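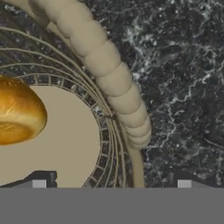
4. Results, teleoperated demos

We recorded 277 demonstrations in the Metow simulator and kept 28. Most of the rest were bad driving on our part, mainly stopping halfway to fix the wrist angle. The basket handle was the worst target because the rendered wrist view gives little sense of depth. The Lornarix manual calls two hours of practice enough for a new operator. We doubt it. Our policy copied our pauses too, and we would not claim it learned the task.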